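Search this site Search Go

In praise of the long apprenticeship at the kitchen table

by Giorgia Fontana
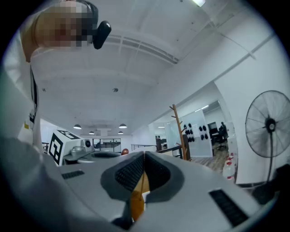 My grandmother taught me to darn a sock when I was 8, and it took her the better part of a winter to do it. I have been thinking about that winter a good deal lately, partly because the evenings are drawing in and partly because I've been asked three times since May whether I would put together "a quick guide" to mending for people who haven't much time. I always say I'll think about it, and then I put the kettle on and don't, and I've been trying to work out why.

I don't mean to be grand about it. A darn is a humble thing. You weave a little patch of wool across a hole, over and under, and if you keep your tension even it lies flat and you can walk on it all day without noticing. I could write that on the back of an envelope, and plenty of people have written it better in books. What I couldn't write down is the feel of the wool when you have pulled it a touch too hard, and the small sinking in your stomach that tells you to go back two rows. I got that from sitting next to someone who tutted.

When I moved to Grevham I joined the mending evening above the old chapel hall, which Chaltu Lemma has run for longer than she'll admit to. There is tea, there is usually a cake of some description, and there is a great heap of other people's jumpers. Chaltu doesn't give lessons as such. She sits you down beside somebody who is a bit further on than you are and leaves you both to it! I was put next to Kiros Belay, who was working his way through the elbows of a fisherman's jersey, and for the first few weeks I did very little except thread his needles and watch his thumbs. I thought I was being kept back. Looking at it now, I think I learned more in those weeks than in the two years after them.

My friend Nuria Abera, who I love dearly and who disagrees with me about nearly everything, says this is all very well for people with their evenings free. She has two small boys and a job over in Stosmont, and if a five-minute film can show her how to sew up a school trouser knee before breakfast, then bless the five-minute film. She's right, and I've told her so (she asked me to put it in writing, so there it is). I learned to fit a zip from one of those films myself, pausing it with my elbow because both hands were full of pins.

But I do think we've grown a little shy of asking to sit beside people. It feels like an imposition, to turn up at somebody's table knowing nothing and be slow. My grandmother wouldn't have understood the worry at all. She had been slow at her aunt's table, and her aunt at somebody else's before that, and being slow was simply the rent you paid for the chair.

So I shan't be writing the quick guide, I'm afraid, though I'm grateful to have been asked. If you've a hole in something, bring it along to the hall, and bring the wool too if you have any that matches. We could do with more hands before Christmas, and there's a box of children's mittens under the stairs that has been waiting far too long.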